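Forum > Work and Machines > Is anyone else training the robots at their job?

Vprata_Tirkley
Joined: June
Posts: 50

Good evening to all. English is my third language, so please be patient with me.

I work at Gridelard, in the hall where we teach the two-arm machines to do kitchen tasks. Before, I was nine years on the packing line in the same company. When the line was reduced, they offered to some of us to become "task operators". My present task is toast. The bread goes in the toaster, the toast must go on the blue tray, and then again from the beginning. Our target is 3,000 good runs for this task and we are at 536.
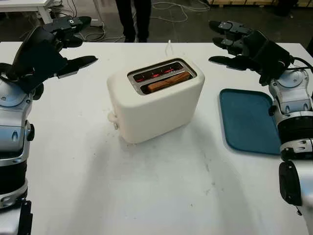

My back does not hurt anymore, this I must say first. But the work is strange for the head. On the line I could talk with my colleagues and my hands knew what to do. Now I must watch fingers that are not mine, and if I look away the run is lost. At four in the afternoon I am more tired than I was after lifting boxes.

Does somebody have the same experience? And did your pay change?

csmadesard
Posts: 536

Same kind of work, different company. Pay went up a little and then the night bonus disappeared, so in the end I earn less. Read your new contract very carefully, above all the part about shifts.

I do not agree about the tiredness. For me it became easier after the second month. You stop to watch every finger and you look only at the bread.

bawa_line4
Posts: 100

Sorry, but you are both teaching the thing that will take the next job. I would not do it for any bonus. In our plant they said also that everybody would be "moved to operator". We were many and the operator places were few.

Vprata_Tirkley

@bawa_line4 I understand, and I thought about it before I signed. But the line was closing with me or without me. I have two children in school.

I add one more from the hall, for those who asked me in private what kind of grippers we have. We have also the simpler type with two fingers, and it is seen from very near.

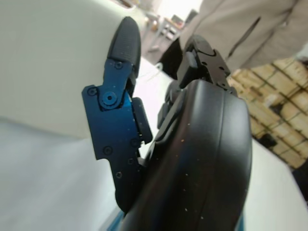

Gripper with the blue finger plate and black rubber pad, boxes behind

csmadesard

I prefer this type for training new people. With the hands of many fingers the beginners want to use all of them.

bawa_line4

Nice metal. My question was about the people. How many from your old line are in the hall now?

Vprata_Tirkley

It is a fair question. Less than half. Two went to the warehouse, the others took the money and left. Conceição Serrano from our union is asking for a written rule, that who trains a task has the first right to the maintenance course. The company says "we will see".

I put here what I wrote for the new colleagues. Correct me if you do it in another way.

1. Put the tray to the right of the toaster before you start, always flat.

2. Keep both hands of the robot open and away from the slots while the toaster is heating. 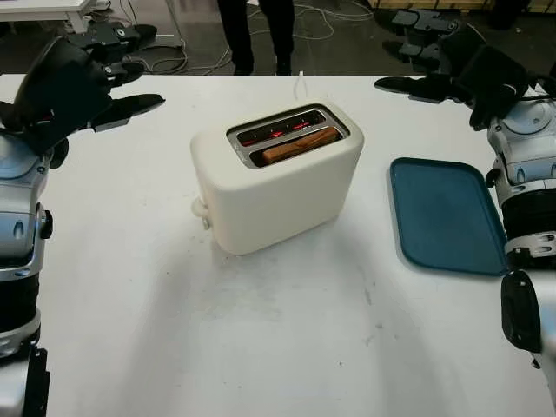 3. If the bread falls, mark the run as failed. Do not repair it by hand and continue.

4. After 50 runs make a real pause, away from the screen. The supervisor will not remind you.

csmadesard

Number 4 should be number 1. With us it is every 100 and it is too much.

bawa_line4

On number 4 I agree with you both. Get it in writing together with the course.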